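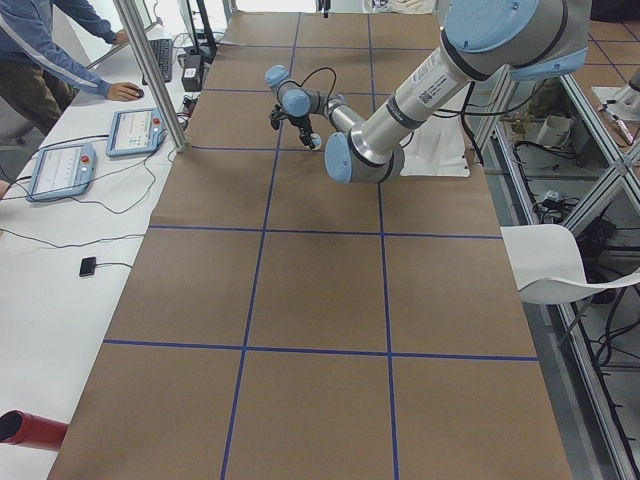

December
Posted by: shift support, packing and sorting cell, Ridberg site

Ticket: arm stops over the table after lunch and the people wait for it
Status: solved in part, kept open for the last point

I write this log in order of time, so the next shift can follow it. English is not my first language, please ask if a sentence is not clear.

Background in short. At Ridberg we sort small returned parts into the cells on the paper table. Before, the work was done by hand at four standing places, and each person had a bin on the left and a list on the wall. Since the autumn the Ralano program moves the arm and the people do the checking, the refilling and the work at the desk. The parts come from the Madau warehouse in boxes of 200. The program treats every cell between the blue tape lines as one address. If the arm does not know in which cell it is, it stops and waits for a person to confirm.

Problem as reported on Monday: after the lunch break the arm goes to the middle cell, stays above the paper, and the pendant shows "position not confirmed". The operator confirms, the arm makes a few moves, then it stops again. In one afternoon this happened 18 times. The operator could not leave the desk, so the checking work was left lying and the boxes from Madau stood in the corridor.

09:10
I asked the people who stand there first, before I opened any setting. Three things came out:
a) In the morning it almost never stops.
b) It began after the paper was changed.
c) They confirm quickly now and do not read the message any more, because it is always the same message. I write this down because it is in my opinion more dangerous than the stops.

09:40
Restarted the controller. No change, but the arm also did not stop, as it was morning. So this test says nothing. I should have waited.

10:15
Checked the gripper. Fingers open and close fully, 2000 cycles on the counter since the last service, and this is far below the limit in our service plan. Cable on the wrist has enough play in all positions that I tried. I moved the arm by hand control to the four outer corners and the cable did not pull in any of them.

10:50
Checked the two pendants. There is one for each arm, and both lie flat on the white desk, one nearer and one farther next to the aluminum pole. They look the same. The operator of the early shift told me that he took the wrong one two times last week. Nothing bad came from it because the other arm was in hold. Not the reason for this ticket, but please see point 2 at the end.

11:30
Compared the taped lines with the drawing. The person who changed the paper did careful work and the lines are straight, but the cross line in the lower third is 3 cm away from the drawing. The old paper had the line at the correct place. The taping instruction was on a sheet that hung at one of the old standing places, and when these places were taken away, the sheet went away also. So the new line was made by eye, and for a person this is good enough. For the program it is not.

13:20
After lunch. The arm stopped at the first move into the middle column. I did not confirm and read the whole message, with the second page. The second page says "reference line outside tolerance, retry allowed". In the morning job list the program uses only the cells on the far end of the table. In the afternoon list it uses the middle and the near ones. This explains why the morning is good.

13:45
There are also dark scuffs on the paper in the center cell. I asked if this can confuse the line search. To test it I laid a clean piece of the same brown paper over them and ran the same list again. It stopped exactly the same. So the scuffs are not the cause. Took the clean piece away.

14:30
Two possible solutions:
- Move the tape to the place in the drawing.
- Change the value in the program so it fits to the tape.
The second is faster, but then the drawing is wrong and the next paper change will give the same trouble again. I decided for the tape. The operators agreed, one of them said she prefers when the table is the correct thing and the computer has no secrets. I find this a good rule.

15:05
Arm in hold, both stop buttons pressed, old tape removed, new tape set with the steel ruler. Please do not use the edge of the paper as the zero, it is not cut straight. Use the edge of the table.

15:30
Afternoon list started again. It ran to the end of the shift with no stop of this kind. One other stop came, a part was lying across a tape line, and this stop is correct and wanted.

Next day, 08:00
Ran the morning list and then the afternoon list directly after. Both good.

What this changed for the people, because the shift lead asked me to write it also:

When the arm stops often, the operator is tied to the mouse and the pendant and becomes a person who only presses yes. The second person must then do all the checking alone. In the old way of working everybody had a slow hour and a fast hour and they could swap. On the day of the problem they could not swap, as only one of them had the login for confirming. The late shift had the same difficulty and ate their break at the desk. This does not appear in any number of the program. The program counts the stop as "short, under one minute" and the report for the day was green.

I asked Ostermann, who did the installation, if the confirm button can ask for the reason after the third time in one hour. They answered that it is possible with the next update and that they will send a quotation. Until then we do it with paper, see point 3.

Actions

1. Taping instruction is printed new and is kept in the drawer of the white desk, with a second copy in the folder for paper changes. Done.

2. The two pendants get a large label, one with ARM A and one with ARM B, on the housing and not on the screen. They also get a fixed place on the desk. Label printer is ordered. Open.

3. If the same message comes three times, stop, read both pages and write it in the shift book. Do not confirm a fourth time. The shift lead has said that the lost time from this will not be counted against the operator. I asked for this sentence in writing and it is in the shift book on the first page.

4. Every person of the shift gets the login for confirming, after the short training. Two people have it now, four are waiting. Open.

5. After each paper change run one short afternoon list before the boxes are brought in. It takes around ten minutes. Done for this change, must go in the instruction.

6. The cables on the desk between the pendants and the keyboard should be bundled. They lie in loose loops and the sleeve can catch them when a person leans over to the keyboard. Not urgent, but please do it together with point 2, then we need only one hold.

I leave the ticket open for points 2, 4 and 6. If the stop comes again with the same text, please write here the time, the cell and which list was running, and do not restart before you have written it. A restart deletes the second page of the message.

Comments

late shift, packing
Thank you for writing down the thing with the break. We had the same stop already the week before and we thought it was us. Nobody had told us there is a second page, you have to swipe and the arrow for it is very small.

maintenance, hall 2
We use the same paper on our table. I measured today and one of our lines is off by 1 cm. It runs without stops. Do you know what the tolerance is?

shift support
To hall 2: in our settings it is 1.5 cm, but please look in your own, it can be different. I would still move the line, the paper can shift a little with time.

early shift operator
Point 2 please fast. I put a rubber band on the pendant for A for now, so if you find a rubber band there, leave it.

planning
Can the stops under one minute be shown in the daily report as a number? I only see green and then on the phone I hear that the boxes stand in the corridor.

shift support
To planning: I have asked. For now the number is in the shift book, left column. The late shift fills it in also.

late shift, packing
Second login training was moved again, so still two people. Please change nothing in point 4 yet.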